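Sunday with the laundry arm

I had big plans for Sunday and all of them involved being outdoors. What I did was spend the day on the floor of unit two in Altwood with a hex key in my teeth, looking after the arm. Regular readers know the arm. For everyone else: it loads and unloads a front-loading washing machine, over and over, so that the people I work with at Drandell can find out what it's bad at. It's bad at quite a lot! But it had been getting steadily better until December, when it started whacking the drum.

Whacking is maybe too strong. It was more of a tick. The arm would reach in, and somewhere in the last couple of inches you'd hear metal touch metal – tick – and then it would carry on as if it had done nothing wrong. The log didn't mind. No fault, no torque limit, nothing. I minded, partly for the fingertips and partly because I sit ten feet away from it all day.

My first guess was the washer had walked. Washers do that, even ones that hardly ever spin, and ours gets shoved every time somebody needs the outlet behind it. I'd put tape on the floor at each foot back when we set the cell up, so I got down with a flashlight, feeling very smart, and all four feet were sitting exactly on their tape. So much for feeling smart.

Second guess was the fingertips. We run four little metal ones, two on each side, and they're held on with screws that I swear loosen out of spite. I put the arm in hold, hit the stop (please hit the stop, I don't care how well you know your robot) and went over every screw. One on the left side turned almost a quarter turn before it bit. Aha! Took it out, cleaned it, put a dab of threadlocker on, put it back. Did the others too while I was there. Then I made a cup of tea and let the threadlocker sit for longer than I wanted to.

Tick.

OK. So it was the reach itself, and that meant teaching the drum again, which I'd been hoping to dodge. The way we do it is pretty low tech. You give the gripper something round and pale to hold, you jog it slowly into the drum with the wrist camera on, and you line it up against the middle of the back wall. Then you save that pose and every other move inside the drum is worked out from it. The round thing matters more than you'd think. With an empty gripper I always end up squinting at the gap between the fingers and fooling myself, and with a shirt you can't tell where anything is.

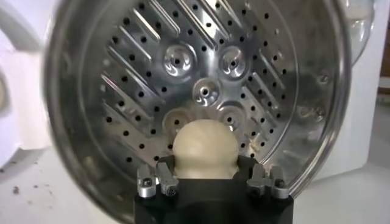
Wrist camera view during the re-teach, with the dimples on the back wall to steer by.

I love those dimples. There are five of them punched into the back of the drum, and they make a much better target than the little holes, which all look the same as soon as you've moved over by one row. The ribs slant in from both sides too, so if you're off to the left or right the whole pattern looks lopsided and you can fix it by eye. Yuzhen Qiu, who wrote most of our motion code, would prefer I used the proper calibration board, and she's right that it gives you a nicer number at the end. The board is a pain to hold square inside a drum, though. I do the eyeball pass first and the board afterward, and so far we're both still speaking to each other.

A couple of notes for anyone setting up something similar, and for me in six months when I've forgotten all of it.

Lock the drum before you teach. Ours turns freely with the power off and one nudge from the gripper will spin your lovely landmarks out of place. I wedge a folded dish towel down at the bottom lip, between the drum and the seal. Then take the towel OUT before anyone runs a cycle. I've put that on a sticky note on the controller, in capitals.

Drop the jog speed right down. We've got an override setting and I leave it at 10 percent for anything past the rim. It's boring. You'll want to bump it up on the way back out. Don't.

Watch the focus on the camera. Ours is set for the back wall, so whatever's in the fingers goes a bit soft up close, and that's fine. I wasted a whole evening once turning the lens to get the thing in the gripper sharp and then couldn't see the wall.

Wipe the rim. A drum that shiny throws reflections all over the place, and smudges on top of the reflections make it worse.

Anyway, the actual culprit. Once I had the new pose saved I compared it with the old one, and the sideways numbers were nearly the same. Depth was where it was off, by 2 millimeters. That doesn't sound like much until you remember the old path was cutting it pretty fine to begin with (my fault, I set it). And then I remembered that we'd swapped the gripper's mounting plate for the Mockus one, and I'd measured it, and written the thickness on the back of a receipt, and never typed it into the tool settings. I found the receipt in my coat. It was from the burrito place in Jaltville, if you're wondering, and the burrito was excellent.

So I typed the plate in, re-taught the pose one more time for good measure, and ran 200 reaches while I swept up. No tick. I stood there with the broom for the last twenty or so just listening, like a weirdo.

The counter rolled past 2000 reaches on this set of fingertips during that run, by the way, so they're due to come off for a proper look at the beveled edges. I'll do that next week. I also want to try softer pads on the inside pair, because socks keep sliding out just before they clear the door, and picking socks up off the floor is currently my job. If anyone has a pad material that grips damp cotton and doesn't leave black marks on white shirts, the comments are open.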